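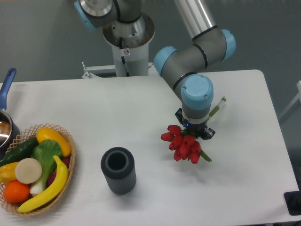 Fig. 1. Red tulips, heads down over a white table.

Course Materials > Floristry and Plant Handling > Handouts
Reading time: 4 min
Shares: 2 | Comments: 2

Cut Tulips: Conditioning, Bunching and Bench Presentation
Handout for Unit 4
Prepared by Aleksi Räsänen
Revised 19 October 2023

1. Scope

These notes cover the cut tulip from receipt to the finished hand-tied bunch. They replace the June version. Growing and forcing are covered in Unit 2 and are mentioned only where they affect stem quality. Students should have read the handout on water and sanitation before the practical.

2. Stage of opening

Tulips are bought closed. The correct stage for bench work is a bud that has colored over most of its surface but has not begun to separate at the tip. Buds that are still mostly green may open poorly or stay small. Buds that have already opened bruise at the petal edge when bunched.

The heads in Fig. 1 are closed and deep red. Stock at this stage can be handled in a cluster with the heads touching, provided the bunch is not squeezed at the level of the flowers. Pressure belongs on the stems, well below the lowest head.

3. Stem behavior after cutting

The tulip stem continues to lengthen in the vase. Most of the growth is in the upper part, between the top leaf and the flower. Two consequences follow for arrangement:

- Heads set level on the first day will not be level later. Set tulips slightly lower than the surrounding material.
- Stems bend toward light. A vase placed beside a window should be turned daily.

Stems that have been stored dry are often limp on arrival. A limp stem will set in whatever curve it has when it takes up water. Straightening is therefore done before conditioning.

4. Conditioning procedure

4.1 Remove the outer sleeve. Check each bunch for snapped necks, gray mold on the leaves and soft stem bases. Discard affected stems.

4.2 Strip the lower leaves. Pull each leaf down and away from the stem in one movement. Keep the upper leaves unless they are torn. Narrow leaves close under the heads give the bunch its green, and a bunch stripped bare looks thin.

4.3 Wipe off any sand or soil, then rinse. Grit carried into the bucket shortens the life of the water.

4.4 Recut the base with a sharp knife. The white section at the bottom of the stem takes up water poorly and is removed if length permits. A straight cut is acceptable for tulips. Do not crush the ends.

4.5 Wrap the bunch firmly in plain paper, with the paper reaching past the heads. The wrap should hold the stems parallel. Tape it once, at mid-height.

4.6 Stand the wrapped bunch upright in clean, cold, shallow water for at least 2 hours in a cool place. Unwrap only when the stems hold themselves straight.

Use the Farnumex buckets for conditioning and the Boychuk buckets for waste water. They are not interchangeable. Wash both with dilute bleach at the end of the session and store them inverted.

5. Water and additives

Tulips do well in plain cold water if it is changed often. Bulb-flower food may be used at the strength printed on the packet. General flower food tends to contain more sugar than tulips need and can yellow the leaves.

Do not mix freshly cut daffodils with tulips. The sap from daffodil stems clogs the tulip stem. Daffodils must stand alone overnight and must not be recut before they join a mixed vase.

6. Making the bunch

Tulips may be tied parallel or in a spiral. For this unit the parallel bunch is assessed first.

Hold the first stem upright between thumb and forefinger. Add stems one at a time, each against the last, keeping the heads in a tight group. Do not twist. When the group is complete, slide the binding point down until the stems can be held without the leaves being trapped. Bind with soft twine or raffia, using two turns and a flat knot. Trim the ends level.

Common faults:

- Binding too high. The leaves are crushed and the heads cannot spread.
- Binding too tight. Tulip stems are hollow-feeling and soft, and twine cuts into them within a day.
- Uneven bases. Short stems come out of the water first.
- Leaves folded inside the bunch, where they rot.

7. Carrying and inspection

A small bunch may be carried with the blossoms hanging downward. The weight of the heads then pulls in line with the stems, and there is less strain on the neck than when the bunch is carried flat. Keep the heads clear of the table surface. In Fig. 1 the blossoms hang just above the tabletop and the stems run back up at a diagonal.

Inspect against a plain white surface under even light. Deep reds in particular are hard to judge on a dark bench, where petal damage and faded tips do not show. Check the heads first, then the leaves, then the binding and the cut ends. Return the bunch to water as soon as inspection is finished.

Bunches for the display bench are moved on the Muver trolley, upright and in water. Do not stack sleeves on the lower shelf.

8. Light levels

The storage room is kept dim. The display bench is lit at 3000 K, which warms the reds and flattens the yellows. Color notes in the workbook should be made in daylight near the door and repeated under the bench lamps.

9. For the practical

Bring a knife, scissors, twine and the workbook. Stems are ordered through Endau and will be in the cold store before the session. Complete the conditioning log at each step. Logs filled in afterward are not accepted.

Reading before the next unit: the handout on ranunculus and anemone, sections 1 to 3.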